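Home » Household Robots » FAQ » Can It Do My Chores Yet?

Can It Do My Chores Yet? Frequently Asked Questions

We get a lot of mail at Itholm, and most of it is one question wearing different hats. The hats are laundry, dishes, packing boxes at work, and "whatever it is my teenager won't do." We have sorted the answers by hat. Paper gets more space than you might expect, and so do the people who asked us about floors.

Can a robot do my housework right now?

Some of it, if you're generous about the word "housework." Robot vacuums have been bumping into chair legs for years and do a fair job on a floor you have already picked up. Mowers work on lawns with manners. Past that, you are mostly looking at prototypes, and a prototype does not come to your house.

Why is folding so hard? A child can do it.

A child has had years of practice and a pair of hands that cost nothing up front. Folding is hard because the thing being folded won't hold still and won't keep its shape. A mug is the same mug wherever you set it down. A sheet of paper is a new object every time you touch it, and a fitted sheet is a new object even when you don't. (We have not mastered the fitted sheet either. Please don't write in.)

The machine also has to guess where the far corner went, and the far corner is usually behind the near one.
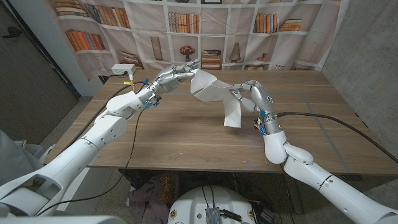
One sheet, two hands, no straight edges to speak of.

Isn't paper easier than laundry?

In some ways. It's light, it's flat to begin with, and it keeps a crease. That last part cuts both ways. A T-shirt forgives you. Put a crease in the wrong place on a letter and you have a letter with a crease in the wrong place, and every later fold will try to follow it.

Paper is good practice for shop-floor work, though. Instruction leaflets, packing slips, box inserts, the little folded card that tells you not to eat the silica gel: somebody has to put those in the carton, and in a lot of small plants that somebody is a person on a stool.

Why two arms? Wouldn't one be cheaper?

It would. Try folding a letter with one hand while the other is in your pocket. You'll manage it, pressing against the table and using your wrist in ways you'd rather not have on video. Now do 200 of them. The second arm is there to hold the end you aren't working on, and half the skill is in the holding. The two also have to agree about how hard to pull, and paper is quick to report a disagreement.

Do they need fingers?

Depends who you ask, and people get heated about it. The Vastinier crowd (a reader forum, very friendly until this subject comes up) is split down the middle. One side says a plain pincher is tougher, cheaper and easier to program. The other side says our homes are full of things made for fingers, so bring fingers. Both sides are right on different days. For thin, floppy stuff we lean toward fingers, with the warning that more joints means more things to fix.
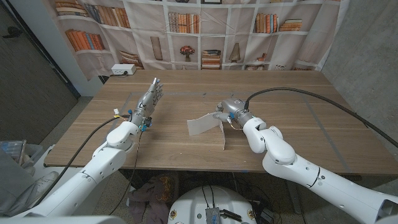 INSAURRALDE, November

Readers who wanted to know what progress looks like should look at the table above and lower their voices. A piece of paper standing up with a fold in it is a decent afternoon in this line of work. Nothing about it would impress your aunt.

How do you tell a good demo from a real chore?

Ask what happened on the other tries. Any clip online is one try, and you have no idea which. A useful number is successes out of attempts, with the attempts given. Here's our rule of thumb at home-chore level: 88 good folds out of 100 sounds great until you picture the other dozen on your kitchen floor. At shop level it's worse. A line that handles 1000 leaflets a shift cannot stop for every one that goes sideways.

Then ask these:

Was the video sped up? Check for a small "4x" in a corner.
Was a person steering it from off camera?
Did the object start in the same spot each time?
Who put the paper down in the first place?
Who took it away?

The last two get skipped most. Plenty of "automated" jobs have a human on either end, doing the fiddly part.

How fast are they?

Slow. If a fold takes you a few seconds, allow the machine 30 and bring a book. Speed tends to come last, after the thing can be trusted not to tear anything, and people who brag about it early are usually selling something.
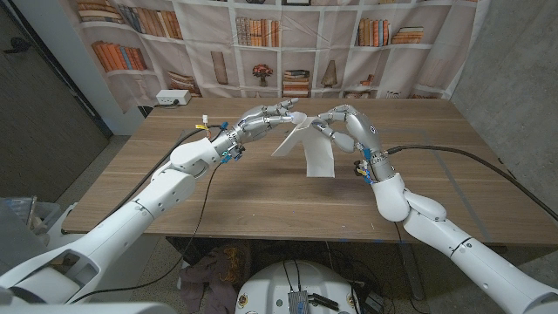

Both hands on the sheet, table underneath just in case.

Should my small shop wait for one of these?

If your work is the same part in the same tray all day, don't wait, because ordinary automation has been able to do that for a long time. If your work is mixed, soft or wrinkly, keep your people, pay them properly and ask again next year. The Wostum mailing list has a longer thread on costs, some of it polite.

What about dishes?

See "folding," then add water.

Will it ever put the laundry away?

We've been asked to predict this since the page went up, and we have stopped. Folding is one chore. Opening the drawer, finding it already full, and shoving the socks in anyway is a different chore, and we have seen very little work on the shoving.

I have a question that isn't here.

Use the contact form. We read everything, usually in the evening, while something sits in the dryer.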